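Vostitz D2 two-arm demonstrator
Home > Equipment > Two-arm systems > Vostitz D2

Item no. 809
Availability: hire or purchase, by quotation
Demonstrations: at our Fedov showroom or at your own premises

The Vostitz D2 is a pair of white robot arms with black two-finger grippers, supplied with a head camera, a control cabinet and a teaching station. It is meant for colleges, research groups and firms that want to try out two-handed work with ordinary objects before they commit to a larger system.

We offer the D2 in three ways: as a single demonstration day, on hire by the month, or as an outright purchase. Most customers start with the demonstration day. The fee for the day is taken off the first invoice if you go on to hire or buy within 27 days.

What is supplied

Two arms, left and right, mounted on a common base
Two parallel grippers with replaceable finger pads
Head camera on an adjustable post
Control cabinet with emergency stop
Teaching station with two hand controllers
Set of 4 transport cases
Printed manual in English or Czech

Tables, worktops and objects to handle are not included. For a visit to your premises we prefer to use your own things, in the place where you normally use them.

Basic data

Supply: single phase, 230 V
Floor space for base and operator: 2 m by 2 m
Finger pads: plain rubber (standard), ribbed rubber (extra)
Recording: both arms, both grippers and head camera
Storage: internal drive, contents can be copied off at the end of the day

The arms can be driven by hand from the teaching station or can play back a saved routine. A saved routine does not adjust itself if the object has been put down in a different spot. For that you need the Dekari software option, which is priced separately and is not part of the demonstration day unless you ask for it when booking.

What happens on a demonstration day

Two of our people come with the equipment. Unloading and setting up takes the first part of the morning. We need a level floor and one socket that is not shared with heating equipment. The doorway must be wide enough for the largest transport case, and the sizes are on the booking form.

Once the base is in position, the operator checks the reach of each arm over the worktop and marks any area that should be left alone. After that the work starts with single-arm tasks, such as picking up a cup or moving a spoon. Two-arm tasks follow. The usual ones are lifting a bowl by its rim, turning it, and passing an item from one gripper to the other.

Visitors may try the hand controllers in the afternoon. Each person gets a short introduction first, and one of our staff stays at the emergency stop. Group size is limited by the room more than by the equipment. At the showroom we take larger groups, and the open day in August last year brought in more than 400 visitors.

Kitchen work

A good part of our enquiries come from people interested in household tasks, so the D2 is often shown at a kitchen counter. A kitchen is a fair test. Bowls have smooth rims, tiled surfaces are not always even, and there is seldom much free space between the appliances and the sink.

For a metal bowl we use both grippers, one at each side of the rim. The operator closes them one after the other, then lifts with both arms together. If one arm leads, the bowl tips. New operators tend to lift too quickly, and we spend some time on this with every group. 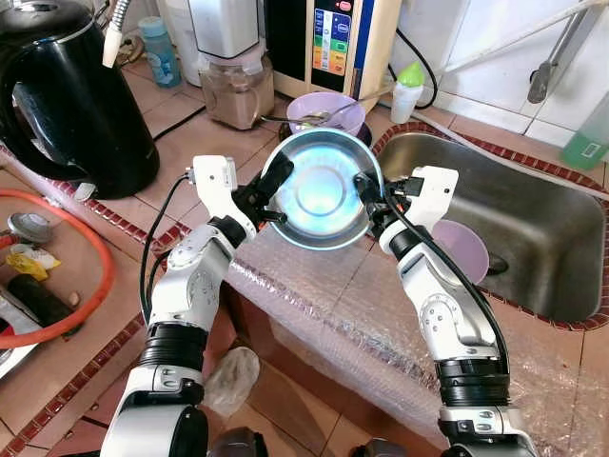
The D2 holding a stainless steel bowl by both sides of its rim over a tiled kitchen counter.

The cables at the wrists need some slack for the joints to turn. Before each session the operator moves both arms slowly through the planned task and checks that the cables do not catch on taps, handles or anything standing at the back of the worktop.

The grippers are not waterproof. We do not run taps during a demonstration, and a sink must be drained before an arm reaches into it. Hot pans and full kettles are also left out. Sharp knives are not handled when visitors are in the room.

Notes from customers

"We asked for the day to be held in our training kitchen and left most of the things where they were. The bowl took several attempts in the morning. By the afternoon two of our students could lift it and put it down without help. The explanation of the emergency stop was clear. I would have liked more time on the controllers and less on the slides."
Mostafa Zaki, Ghoneim training centre

Reply from Vostitz: The slides have been cut to one short session. The rest is now in the printed manual.

Booking

Send us the address, the number of people expected and a photograph of the worktop you want to use. Please give the height of the worktop as well. The base can be raised or lowered, but this is done in the workshop and cannot be changed on the day.

Dates are confirmed in writing. If you cancel, the fee can be moved once to another date. Travel is charged from Fedov.

Contact for demonstrations and hire: Svatopluk Říha
Spare parts and finger pads: see Accessories, Two-arm systems

Page last revised: June 17, 2019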